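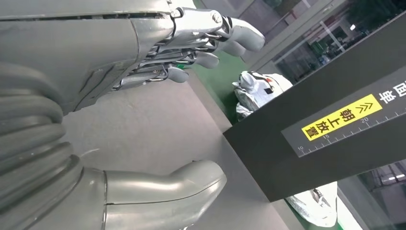
Set each hand's zero before you compare grip force. Open the Skesska hand fully and wait for the thumb to stop. Look through the wrist camera: all four fingers and the thumb tip should be in view, as they are with ours.

Next, try a thin plastic bag at the lowest force setting. 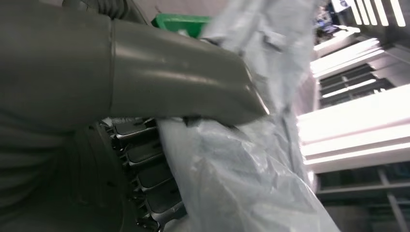 Ganilano, 9 September 2019
Close slowly and log the motor current. Do 3 runs per hand, then raise the limit to 600.

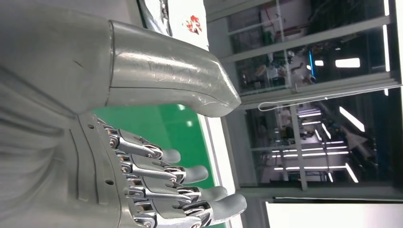
Save each run under its own name and repeat with the Sartori hand.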